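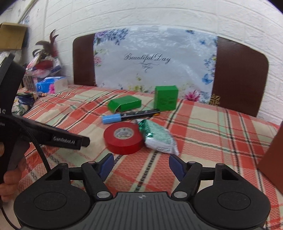
Step 3. Clearing the plaid cover

Posted Tuesday, April 4, 2023, by the Rotholm Home Guides desk
Print this page | E-mail this page
Shares: 50 | Comments: 2

By now you'll have your Drulance bedside organizer put together and will be itching to fill it. Do take a minute with the cover first, though, as a tidy surface makes the rest of the job so much nicer (and you won't be hunting for a pen cap under the pillows at bedtime!).

1. Gather up the little things that tend to settle on a bed: the marker, the roll of electrical tape, anything still in its wrapper. Pop them all in the shallow tray for now.

2. Check that the marker's cap is pushed on until it clicks. Ink and a pale cream check do not get along, I'm sorry to say.

3. Lay the tape flat on its side in the tray, with the loose end folded under by a thumb's width so you can find it again.

CAUTION: Please don't stick tape to the cover, even for a moment, as it can lift the fibres.

4. Smooth the cover with the flat of your hand, starting in the middle and working out to the corners. A soft ripple or two along one side is fine, so there's no need to fuss. Small boxes can wait at the far side, up against the board, where they'll be handy for the next part.

NOTE: If your board has a glossy printed sheet over it, like the "Beautiful Day" one with the flowers and butterflies, leave any wrinkles alone until Step 4.

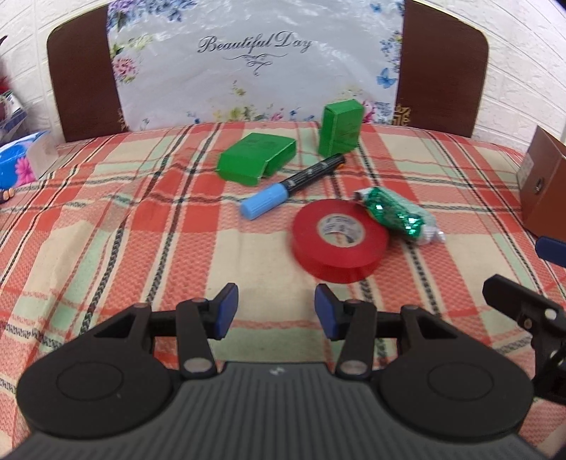 Step 4. Smoothing the printed sheet

1. Wipe the sheet gently with a dry, soft cloth, going from the lettering out toward the flowered border.

2. Ease each wrinkle to the nearest edge with your fingertips, and take your time over it. Replacement sheets are listed under part 708 in the Brarnthorpe colour catalogue.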